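Bringing a school group to a robot demo day, what should I ask them to show?

I'm taking 15 eighth graders to the open day at the Bellamy workshop in Clidonstead in December. Two-arm sorting table, wrappers and bins.

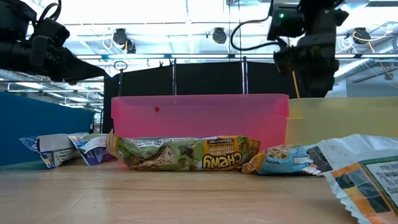 The sorting table, with the pink and yellow bins behind the wrappers.

We get one slot at the table and I've been told it goes fast. I'd like the kids to see more than one pass of the prepared routine. Is it OK to ask for changes, and what is worth asking for? I know very little about this stuff. Also, is 60 minutes enough or should I ask for more?

— Imani Kowalczyk

2 answers

Harriet Ambrose
Yes, ask. I took a group to the one in Dultthorpe and the staff were happy to change things once somebody spoke up. What worked for us:

Ask them to swap the two bins and run it again. Ask for a wrapper to be turned over so the printing faces down. Have a student crumple one up tighter and put it back. Crinkly packaging is hard to grip and it changes shape when you touch it, so you will probably see some misses. Our kids liked the misses more than the clean pickups.

Also ask who or what is moving the arms. Some demos run on their own and some have a person steering, and it isn't always announced. We spent half the visit assuming the wrong one.

60 minutes is fine for 15 kids. Split them in two if you can — the ones at the back see nothing otherwise. Email the workshop a week ahead with your list.

Amnuay Hemmin
went last year, parking is terrible, use the Drollell side. bring snacks, the cafe shuts at 2

Comment from Imani Kowalczyk: Thanks both. I've sent them the bin swap and the upside-down wrapper. Still waiting to hear about splitting the group.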